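Partida 6

Tiempo de lectura: 6 minutos

La hoja de cálculo se abría siempre por la pestaña equivocada. El responsable de compras cerró «Consumibles 2», abrió «Inversión» y volvió a la fila 30, donde el cursor llevaba parado desde la hora de comer. Columna A: brazo con pinza de dos dedos. Columna B: proveedor. Columna C: importe. Las columnas B y C estaban en blanco.

Tasmont, lavandería industrial, turno de mañana y turno de tarde, había reservado dinero para una sola célula de plegado. El expediente pedía tres ofertas. Habían llegado dos. Serrano ofrecía el brazo, la pinza, la mesa y la puesta en marcha en un único precio cerrado, sin desglose. Kutska ofrecía lo mismo en once páginas, con cada tornillo en su línea y los portes aparte. La tercera carpeta seguía vacía y con la etiqueta ya pegada.

El pliego lo había redactado él. Apartado primero: carga útil suficiente para una sábana mojada. Apartado segundo: dedos intercambiables sin herramienta. Apartado tercero: fundas textiles lavables. El jefe de planta había preguntado para qué quería fundas una máquina y él había contestado con la referencia de un enganchón, fecha, lote y coste de reposición. El apartado se quedó.

En la oferta de Kutska las fundas eran la partida 6. Se vendían por juegos. Precio por juego, 158 euros. Vida útil, a determinar por el cliente.

Leyó tres veces «a determinar por el cliente». En catorce años de compras había aprendido a traducir esa frase, y la traducción variaba según quién pagara los portes. Escribió a Kutska pidiendo un número. Kutska respondió con una tabla de composición del tejido. Escribió otra vez. Kutska respondió que el número dependía de la superficie, de la limpieza de la superficie y del ángulo de entrada, y que recomendaban medirlo en planta durante la prueba.

De modo que lo midió en planta durante la prueba.

El equipo de demostración se montó el martes junto a la calandra vieja. El protocolo ocupaba una hoja. Acercar, cerrar, abrir, retirar. Cada bloque de ciclos terminaba con una inspección visual de las fundas y una firma. Se anotaba también el estado de la superficie, con tres valores admitidos: limpia, con residuo, no apta. El operario del turno de tarde preguntó si podía poner «regular». No podía.

El presupuesto anual de fundas salía de una división sencilla. Ciclos previstos entre ciclos por juego, multiplicado por 158. El numerador lo daba producción. El denominador era lo que faltaba. Con un valor alto, Kutska resultaba más barata que Serrano desde el segundo año. Con un valor bajo, las fundas costaban en un quinquenio lo que una pinza nueva. La celda intermedia, pintada de amarillo por alguien que ya no trabajaba allí, devolvía un error de división por cero.

A las siete de la tarde el contador de la prueba marcaba 1035. Pidió al operario que detuviera el programa y se acercó a la mesa con la hoja. 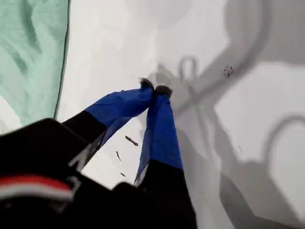
Núm. 30, pág. 6

Los dedos estaban juntos sobre el blanco. Anotó: fundas azules, arrugadas. Tachó «arrugadas», porque el formulario no recogía las arrugas como defecto, y luego lo volvió a escribir en observaciones. Anotó: puntas negras, cerradas. En la casilla de superficie dudó. Había tres fragmentos marrones, finos, entre un dedo y otro, y una mota oscura más allá, al otro lado de las puntas. Marcó «con residuo». El operario miró por encima de su hombro y dijo que eso era regular.

No constaba ningún criterio para el origen del residuo. Podía venir del techo, de la calandra, de un zapato. El anexo de Kutska excluía de la garantía el desgaste por partículas ajenas al proceso, y el anexo de Serrano no mencionaba partículas de ninguna clase. Subrayó las dos frases, una de ellas inexistente, con una nota al margen.

De vuelta en el despacho escribió 1035 en la celda del denominador. No era la vida útil del juego. Era el punto en que él había mandado parar. El error desapareció y la fila 30 dio un importe con dos decimales, correcto en formato, que le cabía en el presupuesto.

Lo miró un rato. Añadió un comentario a la celda: «valor mínimo observado, prueba sin concluir». Después abrió el correo y pidió a Kutska que el equipo se quedara hasta el final de la semana, con el gasto a cargo de la cuenta de mantenimiento.

La respuesta entró antes de que apagara la pantalla. Aceptaban. La prórroga se facturaría como partida 7.

Relatos recientes
El inventario de Borkel
Plazo de entrega: a convenir
Amortización lineal
Dos ofertas y una carpeta vacía
Manual de la calandra, segunda edición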